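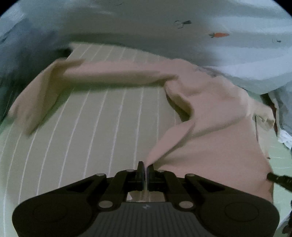
Hand-held grippers on cloth: narrow tips or wide pads?

Forum: End effectors and grippers

tallow_bench
Posted Apr 20, 2022

I have been comparing two sets of fingers on the same hand-held gripper. One set is the narrow fingers it shipped with. The other is the Kokero wide pads, which are soft and cover a lot more area. The job is long-sleeved tops on a bed: pick up an edge, spread the body, then deal with the sleeves.

So far the narrow ones are ahead for me. They get under a single layer at a hem. The wide pads pick up two layers more often than I want, and then the whole top slides when I pull.
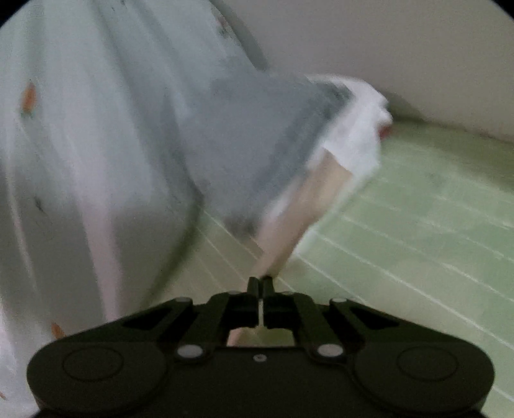
Narrow fingers closed at the end of a beige strip, gray cloth moving behind.

Lens is the wide one. The corners go black but I keep the fingers and most of the bed in view, so I can live with it.

Has anyone run both on knits?

Venkataraman
I have, and I don't agree. Narrow tips are fine on a hem. On thin jersey they pull a point and all the creases run out from it, so you spend the next move flattening what you just did. I went to wide pads in January and stayed there. Your double pickups may be closing force. What are you set to?

tallow_bench
It's a hand trigger, so the force is whatever my hand does. I know that's a weak spot in the comparison.

Plendside
Then you aren't comparing fingers, you're comparing your grip on two different days. Put a stop on the trigger. I use a 3 mm shim and it took out most of the spread in my numbers.

Adelino Moreira
Agree on the stop. Also look at the blur before you log anything. Fast pulls smear the cloth and you lose the edge you wanted to track. I logged 754 picks last time and kept 367, and most of what I threw out was motion blur. More light and a shorter exposure did more for me than any change of fingers.

Venkataraman
367 out of 754 is a bad rate even with blur. Were you on the Endura mount?

Adelino Moreira
Yes, the old one. It flexes. I've since stiffened it.

tallow_bench
OK, I'll fit a stop and redo both sets. On the creases, I do get them with the narrow tips when I pinch at an edge. What I've started doing is coming down on the top and taking a small fold between the fingers.
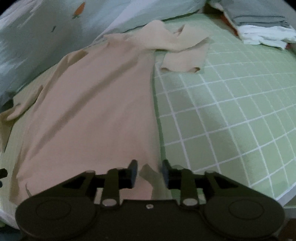
It's slower, but I have better control over which way the top goes when I pull. With the wide pads I can't get a fold that small — they flatten it before they close.

Plendside
That's a fair point for narrow. I'd still want to see wear. My narrow tips were rounded over by 2,000 cycles and after that they slipped on anything smooth.

Venkataraman
Mine lasted longer than that, but I don't use them on sheets. Post the numbers for both sets once the stop is on, and say which fabric each pick was.

tallow_bench
Will do. I'll keep knits and wovens in separate columns.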